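Curatthorpe Toy Library
Sunday, posted by the Toy Library desk

1/4 The play food sets are ready for loan. Each has coloured plates, a green tray and toy fruit.
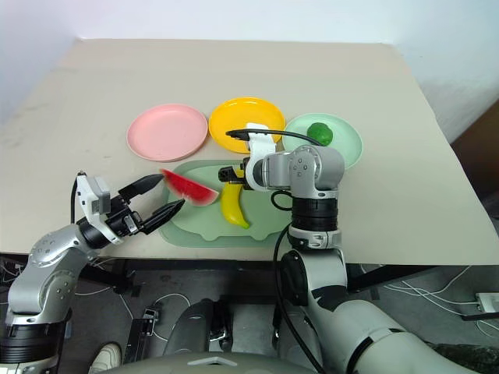
Stamton Playgroup asked whether the sets may be kept over the holidays. They may, on request to the desk.

2/4 Please quote set number 116 when booking. Plates and tray should be returned together.

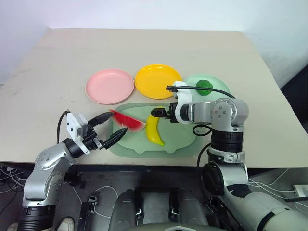 Watermelon and banana on the tray, plates behind.

3/4 Missing fruit should be reported on return.

4/4 Bookings open at noon.

Contact the desk | © Curatthorpe Toy Library | Back to top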